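Kneath chess club to move into Drula Hall in July

2 min read

Kneath Chess Club will move to Drula Hall in July, ending its use of the upstairs room at the old library. The club has signed a lease for two years, with an option to extend.

The move follows a grant of £500 from Plidarix, the stationery supplier based on the Plurnska estate. The money will pay for clocks, score sheets and a cupboard that locks. Boards and pieces will come across from the library room, and the club is asking members who have borrowed sets over the winter to return them before the end of June. 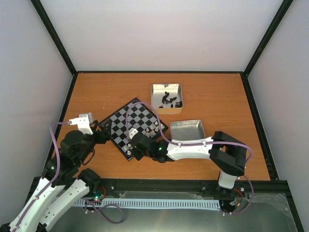 White pieces on a black and grey chessboard.

Club nights will keep their present start time of 7pm. Juniors will meet first, from 5.30pm, in the smaller room next to the kitchen. Under-11s must be collected from inside the building, as the car park is shared with the surgery and is busy at that hour.

The club runs three teams in the district league. Home matches will be played at Drula Hall from the start of the new season, and visiting clubs have been sent the new address. The hall has step-free access from the Mill Lane side and an accessible toilet on the ground floor.

Subscriptions are unchanged. New players can attend two evenings free of charge before deciding whether to join, and no previous experience of match play is needed. Sets are provided.

The summer rapid tournament will go ahead at the new venue. Entry forms will be available at club nights and from the hall office.

ENDS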